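Packing and Moving > Boxes and materials
Thread: Reusing tear-strip cartons

delwyn_l
Posted 9 July 2020
I'm sorting flattened and half-flattened cartons for a move in November and want to settle what's worth keeping. Most came from Trovska and have the rip strip along the front. Once that's torn you lose a lot of stiffness. I also have white board with the edges gone rough and the facing torn back in places. 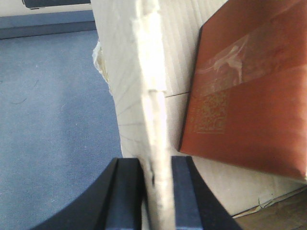

My plan was to cut the white stuff down for dividers between plates and put the brown ones to work for linen. Is it worth the trouble, or should I buy new?
Delwyn Lowther

histard_fan
Buy new. I paid for a bundle of Histard double wall last time and had no bottoms drop out. Old cartons cost you in broken dishes.

tineke_vd
Disagree. For linen and cushions nearly any carton will do. I moved 30 of them across town, most second-hand, and lost 3. Rough edges on dividers don't matter either. Trim them with a sharp knife and a metal ruler and put the torn side away from the glaze.

Rieger505
Depends on the creasing. A crease or two is fine. If the whole panel is crinkled, the fluting has lost its strength and it won't take a stack on top. Press your palm on the flat of it. If it gives, flatten it for the recycling.

delwyn_l
Some of mine would fail that. The brown one on the blue carpet is wrinkled right across the upper part of the front, and it's torn in a zigzag below that. The colour doesn't bother me but the crinkling might.

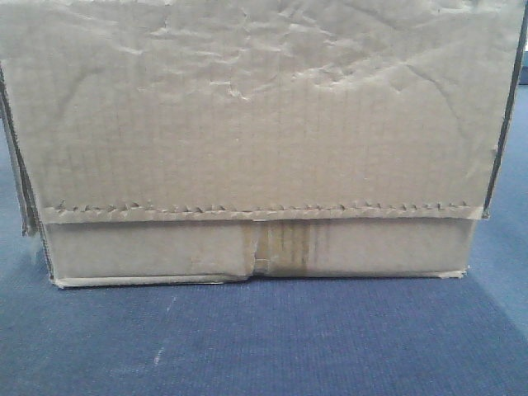
tapegun517
Can you tape over a torn strip and still stack the box?

tineke_vd
Only as the top box, and only with something light in it. Run the tape the full width and around both corners.

histard_fan
Still reckon that's more tape than the box is worth. Anier tape isn't cheap.

Rieger505
Paper tape holds better on ripped board than plastic does, if you have some. Brush the loose fibres off first.

delwyn_l
OK. Crinkled ones go to recycling, the rest are for linen, and I'll buy new for the kitchen. Will start on the dividers this week.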